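Search the manual Search Clear

4. Setting up the table

This chapter explains how to put your Moltine sit-stand table in its place, how to level it, and how to set the height for the person who will use it. Please read the chapter one time completely before you begin. Many of the questions we receive at Ulness come from customers who started with the height setting and did the leveling afterwards, and then must do the height setting again.

It is assumed that you have finished Chapter 3, so the two legs, the cross bar and the top are already joined, and all screws are tightened by hand but not yet with full force.

4.1 Before you begin

You will need:

- the long hex key from the bag marked B
- a spirit level (not included)
- a tape measure
- a soft blanket or a piece of carpet
- one second person for lifting

CAUTION: The table must not be lifted by one person, also not for a short distance. Lift it by the steel frame and never by the top. The screws that hold the top are not made to carry the weight of the legs.

CAUTION: Do not connect the power cord until step 9 of section 4.3.

4.2 Choosing the place

The table needs free space in all directions when it moves. Keep 60 mm between the back edge of the top and the wall. If there is a window sill, a shelf or a radiator behind the table, measure from this part and not from the wall.

Look also above the table. A lamp with a long arm, a hanging cabinet or an open window can be hit when the table travels up. In the lowest position, check that no drawer unit, waste bin or chair with arm rests is standing under the top. The control box stops the motors when it feels resistance, but it needs a certain force before it reacts, and this force is enough to bend a thin metal drawer.

The floor can be wood, tile, stone or short carpet. On thick carpet the feet will sink in during the first weeks, and you should repeat the leveling in section 4.3 after one month. If you have floor heating, the table may be placed over it, but leave the cable tray open at the ends so that warm air can pass.

Do not place the table where direct sun falls on one half of the top for the whole day. The two halves will get a different color with time, and this is not covered by the warranty.

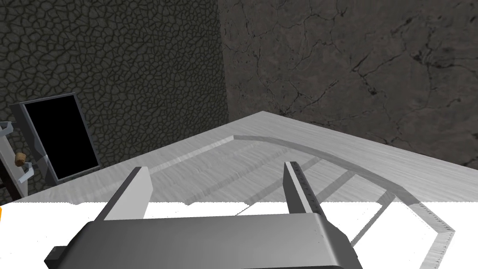

Also consider where the wall outlet is. The power cord has a length that is enough when the table stands in its highest position with the outlet near the floor directly behind it. If the outlet is to the side, you must use the longer cord from the Pramow cable set, which is sold separately. Please do not use a cable reel. It must always be unrolled fully, and under a table this is usually forgotten.

4.3 Placing and leveling

1. Lay the blanket on the floor next to the table.

2. With the second person, lift the table by the frame and carry it to its place. Do not push it. The feet have a rubber layer which can leave dark marks on light floors.

3. Put the spirit level in the middle of the top, parallel to the long edge. Read it and remember which side is lower.

4. Turn the adjusting foot on the lower side clockwise, seen from above, until the bubble is in the center. One full turn raises the corner by 3 mm.

5. Turn the spirit level so that it is parallel to the short edge, and repeat. Begin again with the lower side.

6. Go back to the long direction and check again. It is normal that the first setting has changed a little. Repeat until both directions are correct.

7. Press with your flat hand on each of the corners, one after the other. If the table rocks, one foot does not touch the floor. Turn this foot out until it has contact, and then return to step 3.

8. Now tighten all frame screws with the long hex key. Begin with the screws at the cross bar and finish with the screws under the top. Tighten until you feel a clear stop. More force than this will damage the threads in the top.

9. Connect the power cord first to the control box and then to the wall outlet. The display shows two lines.

NOTE: If the display stays dark, push the plug of the hand switch again into the control box. It must click two times. The first click is only the cover.

NOTE: A foot must not be turned out further than the red ring on the thread. If you can see the red ring and the table is still not level, the floor is too uneven. Use the foot plates from the Pramow set, or choose another place in the room.

4.4 First travel (reset)

The control box does not know the position of the legs until the first travel was made. Without it the table will only move down.

1. Take everything from the top and from the area under it.

2. Press the DOWN key and hold it. The table travels slowly to the lowest position and stops.

3. Release the key. Press it again and hold it until the display shows the letters "rSt". The table goes down a very small distance and comes back up. Continue to hold the key during this movement.

4. When the display shows 700, release the key. This is the lowest height in millimeters, measured from the floor to the upper side of the top.

5. Measure with the tape if the real height is the same. If you have turned the feet out, the real height is larger. You can correct the display as described in Chapter 6.

CAUTION: Keep children and pets away during the reset. The resistance protection is not active in this procedure.

4.5 Setting the height for sitting

Set your chair first and the table second. The correct order is important, and it is also the one that most people do in reverse.

1. Sit fully back on the chair, with your back touching the back rest.

2. Change the height of the chair until both feet are flat on the floor and your upper legs are horizontal, or with the knees a little lower than the hips.

3. Let your arms hang down and relax the shoulders. Bend the elbows to a right angle.

4. Move the table with the UP or DOWN key until the top is at the height of your elbows or slightly below.

5. Put your hands on the table as if you were writing. If your shoulders go up, lower the table a little. If you have to bend forward, raise it.

6. Press M and then 1 to save this height.

NOTE: If the table is in the lowest position and still too high for you, raise the chair and use a foot rest. Please do not remove the adjusting feet to gain height.

4.6 Setting the height for standing

1. Put on the shoes which you normally wear at work. Stand straight in front of the table.

2. Bend the elbows as in section 4.5 and move the table up until the top is at the same height as your elbows.

3. Work in this position for some minutes before you save it. Many users find that they want it slightly lower than their first choice.

4. Press M and then 2 to save.

In the first week, stand only for short periods, and change the position before you feel tired. If you use a standing mat, the mat must be in place before you set the height.

4.7 If the table is used by more than one person

Keys 3 and 4 are free for a second user. Save the sitting height on 3 and the standing height on 4, in the same way as before. Write the name of the user on the label sheet from bag B and stick it under the keys.

For offices with shared tables, the Van den Broek hand switch can replace the standard one. It has more memory keys and can be locked. Changing the switch does not delete the reset, so section 4.4 does not have to be repeated.

4.8 When to repeat this chapter

Repeat sections 4.3 and 4.4 in these cases:

- the table was moved to another room
- the table was without power while the legs were moving
- the display shows "E07" or the two legs are not at the same height
- a heavier or larger top was mounted

If the error comes back after the second reset, pull the plug and contact service. Please have the part number ready. For the control box described in this chapter it is 1,522, and you find it on the gray label at the underside, next to the plug for the hand switch.

Text of this chapter: Roy Oakley. Revised September 2019.

Contact Ulness Service | Copyright Ulness, all rights reserved | Back to top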